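I got to Badawi at 8 in the morning with two coffees and a notebook, and the woman I'd come to interview was already wiping down her table. She runs the repair corner at the back of the shop, and if you've ever brought home a box of old gadgets from a yard sale, you would love it in there.

"People bring me things and they don't know what they are," she told me. "Half the time I don't know either! That's the fun part."

She started out at Grillano, selling parts over the counter, and moved here in April when the old place closed. Since then she has logged 196 items in a big spiral notebook. I asked to see it and she made me wash my hands first (coffee, fair enough).

I wanted to know about the white table, as everybody who writes to me about their own workspace asks what kind of surface to get. "White, always," she said. "You drop a tiny screw on a dark bench and it's gone. On white you see every speck. You also see every smudge, so you'd better like cleaning."

Does she like cleaning? "No. I like finding the screw."

We talked a lot about black boxes – small, scuffed, no label, a slot or two on top. Those are her favorites. She turns one over a few times before she ever reaches for a screwdriver, and she looks for wear.

"Scratches tell you which way a thing got handled. I look at the scuffs before I look at the inside."
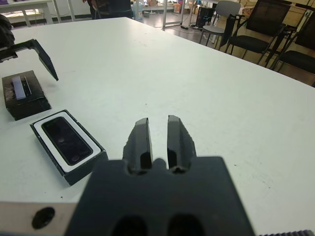
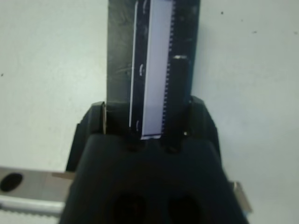

Her other rule is to write it down before you touch it. She learned that one at Grillano, when she took apart a Trikico radio and spent 7 evenings getting it back together. "I had a leftover spring at the end. I still have it. It's in a jar at home."

I asked what she'd tell a beginner. She thought about it while she finished her coffee. "Start with something you don't need back," she said, and then she went off to answer the phone.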